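Okay friends, budget thread, because I promised Loredana Galli I'd write this down before April and I have been putting it off. We're planning the second arm for the onion-cutting work, and I have now read every quote twice (with coffee, lots of it).

The arm is the easy part to price. It's everything hanging off the wrist that gets you — sensor, bracket, gripper, each on its own line.
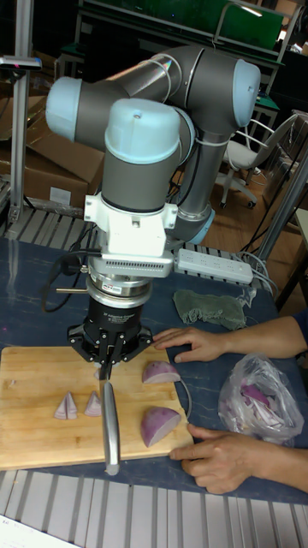
Last updated March 22, 2021

Narkholm wants $1,031 for a stand and base plate, delivered. Duvon came in lower but charges $222 for freight, and I'm still waiting to hear if that covers the bolts!

Small stuff adds up too. I put down $49 for cutting boards and knives and I'd like to double it. 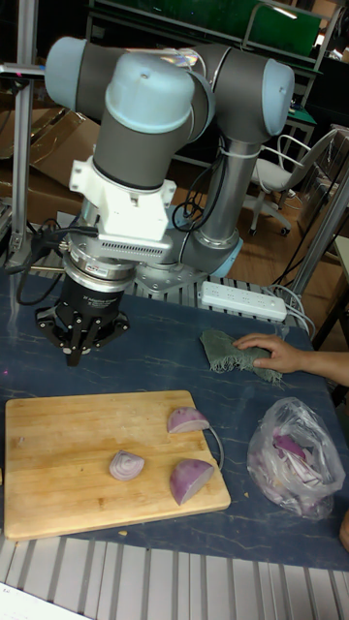
And please, leave yourself a line for cables and ties, I forgot it last year and ended up borrowing from the Womley budget, which made for a very long meeting. Greco's quote is next, once I find it in my inbox.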